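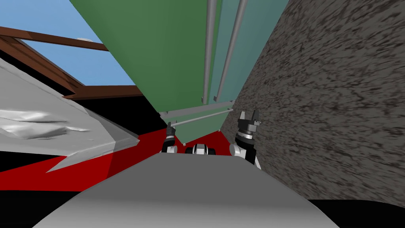 Robot arms under the green panel, computer render

Writers wanted - music, guitars, records

Pakzad is looking for 2 freelance writers to start in December. Remote, any time zone, as long as you can file by 9 a.m. on the day it's due.

What we cover: guitar bands mostly, some electronic, reissues, small labels. Recent stuff includes a long read on Skatumitz and their home-built fuzz pedals, plus a track by track of the new Kornilia album. If you've never heard of either, fine, but you should want to.

The work:
- one album review a week, 900 words
- a longer feature now and then, up to 4,000 words, pitched by you
- gear pieces if you play. Not required
- checking your own facts. Credits, studios, who played what. We get letters

You'll need to listen closely and say what you hear in plain words. Published work is nice, a blog is ok too. No press release rewrites please. Must be comfortable with edits, sometimes heavy ones, sometimes late.

Pay is per piece, rates sent with the first reply. Invoices go out through Pletar, our parent company, and they are paid within 20 days of publication. Review copies are digital, vinyl only when the label is feeling generous.

To apply: send two samples and one feature pitch (a paragraph, no more) to Zohreh Rostami, reviews editor, using the contact form. Put WRITER in the subject line. No attachements over email, links only. Tell us the last record you played twice in a row and why.

Replies may be slow - it's list season. Please dont chase before the new year.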